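Sundale wrist-cam clips: README

Last touched Sep 14, 2024

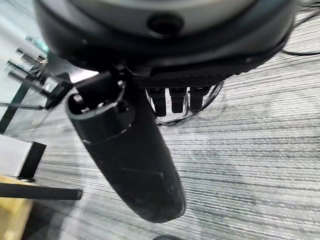 Wrist view over the striped carpet, connectors and cable loops hanging under the housing.

Hi! I'm Radka Yordanov, and I've been building Sundale at home since June. The folder holds 138 short clips from the wrist camera, plus a text file of joint angles for each one (same name, different ending, easy to match up).

What you'll want to know before you use them:

Clips 1 to 34 were done with the old Brultix motor settings, so the arm jerks a bit at the start of every move. I kept them in as I quite like having the bad ones to compare!

Expect streaky carpet whenever the arm swings fast. The stripes drive my tracking script mad, so skip the quick moves if you're testing anything similar.

Angles are in degrees, times in milliseconds. The whole lot comes to some 925 MB.

Still to do: tidy the cables, redo the wrist calibration, write proper notes for the last batch.

Use it for whatever you like, just mention Sundale somewhere.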